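Gallery export skips photos after color profile change
Ticket status: open, waiting for reporter
Component: Drinda gallery, export module
Opened by: Bence Lengyel

I am preparing the client gallery for the June choir concert in Stumthorpe. The full set is 400 photos. When I export the set from Drinda to the web gallery, only 147 photos arrive. The program shows "Export finished" and gives no warning. I repeated the export two times and the result was the same number.

What I already tried:

Restarted the program and the computer.
Emptied the preview cache and let it build again. This took about 60 minutes.
Exported to a local folder instead of the web gallery. Same result, so I think it is not the network.
Checked the free space on the disk. There is enough.

I should mention that before this job I changed the export profile from Adobe RGB to sRGB, because the choir wants to print small pictures from the gallery and their print shop asks for sRGB. With the old profile I did not have this problem, but the old jobs were also smaller, so I cannot say for sure that the profile is the cause.

Reply from support (Csenge Orbán)

Hello Bence, thank you for the clear report. Could you please look in the export log and tell me the last line that has the word "skip" in it? You find the log under Help, Show Logs. Please also tell me if the missing photos come from one camera body or from both. We had a similar case from a studio in Urthorpe, where the second body wrote file names that were already used by the first one. 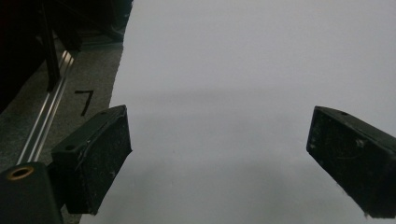
Bence Lengyel

Hello Csenge, thank you for the fast answer. I looked in the log. There are many lines with "skip", and the last one says "skip: target name exists, policy = keep first". So your idea about the names looks correct to me.

I used two bodies at the concert. Both of them start the file name with the same four letters, and I forgot to change this on the second body after it came back from service. On the first body the counter passed the end and started again from one, so also inside one camera there are double names. In Drinda I see all the photos without problem, since they are in separate folders. In the export they all go in one folder, and there the names meet.

Then I made a small test. I took 23 photos from the rehearsal, all from the first body and with no double names, and exported them with the sRGB profile. All of them arrived. So I take back what I wrote about the profile.

Two questions:

1. Can I rename at export, without touching the original files? I have already sent the list of original names to the choir for their selection, and I would not like to send a new one.
2. Is it possible that the program shows a warning when it skips something? "Export finished" was confusing for me.

Reply from support (Csenge Orbán)

Yes, you can. In the export window open File Naming and choose "Original name + folder". The originals stay as they are, and the choir can still search by the old name because it comes first. Please delete the old gallery before you export again, otherwise the photos from the first try will be there twice under different names.

For the warning I opened a separate request and linked your ticket. The Savchuk plugin for captions reads the file name too, so if you use it, run it after the export and not before.

Bence Lengyel

I do use the Savchuk plugin, for the names of the soloists. I will delete the gallery this evening and start the export at 9 p.m., when I don't need the computer for other work. Please keep the ticket open until I write the result.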